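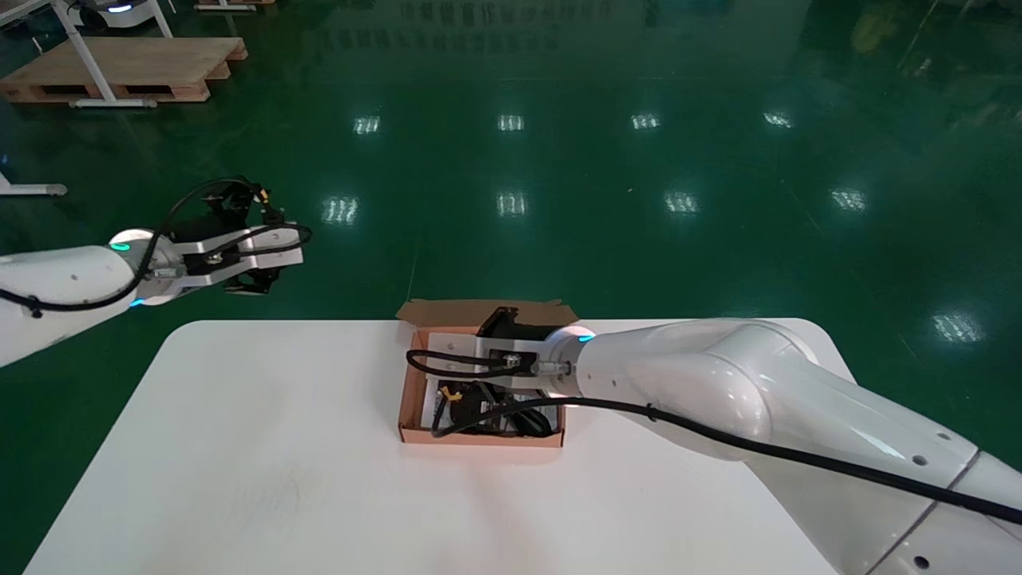 4.2 Packing of cabled items

Claims that a fitted insert shortens packing time are common in the trade literature, and we are not convinced by most of them. The usual test packs rigid goods, which go in one way and stay there. A device with its cables attached behaves differently, and the person packing it has to decide where the slack goes before the flaps can be closed.

Figure 3. Open cardboard box on a white tabletop, flaps folded back, with a white insert lining part of the inside and a black device and its coiled cables at the bottom.

Soomro and Pirzada reported 92 percent of boxes closed at the first attempt at the Karkside site. That number deserves some caution. Their cables were tied beforehand, and the tying was left out of the timing -- a choice mentioned only in a footnote. When Tarar repeated the work with untied cables, the advantage of the insert shrank to nearly 16 percent, and it varied a good deal between packers.

Nor does a closed box tell us much about a well-packed one. A coil can sit low and still press on a connector. We therefore scored closure and cable position separately over 40 boxes per condition, and counted the time spent coiling as packing time. Whether the scores predict damage in transit is a question our data cannot answer.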